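Week 7: Waste electricals and the second-hand trade

Reading for this week: the Tergate collection study, up to page 37. Short summaries are due on 16th February.

Most households keep old computers for years before passing them on. The Tergate study covered 2750 homes and found that people put it off mainly out of worry over private files.

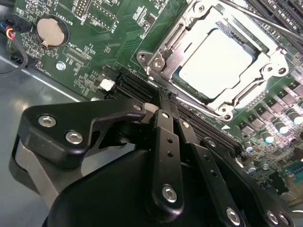

Storage also hides the true volume of waste, so councils tend to plan for too little. Norkeck raised its yearly limit to 3000 items in May – and still turned people away.

Repair or recycle?

Resale keeps a machine in use, but the buyer carries the risk. Terms to know: refurbished, graded, sold for parts.

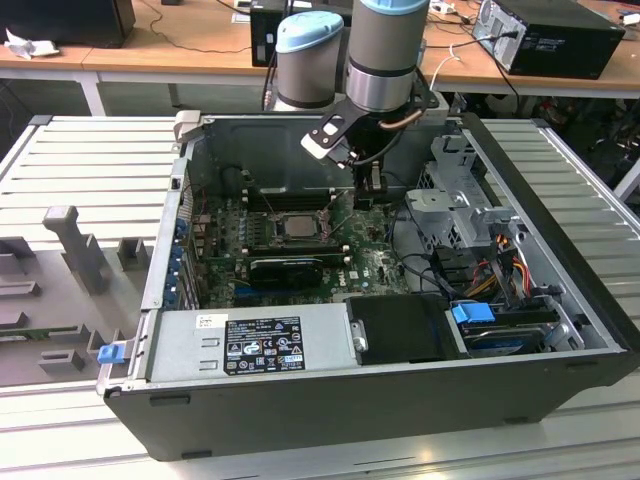

Costs and who pays

Producers pay a fee on each sale. Compare this with the deposit scheme in Florilano, where the buyer pays first and claims it back.
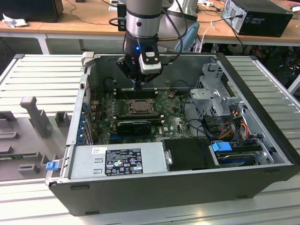 One seminar member objected that a deposit hits poorer buyers hardest, and asked whether it could be paid in parts.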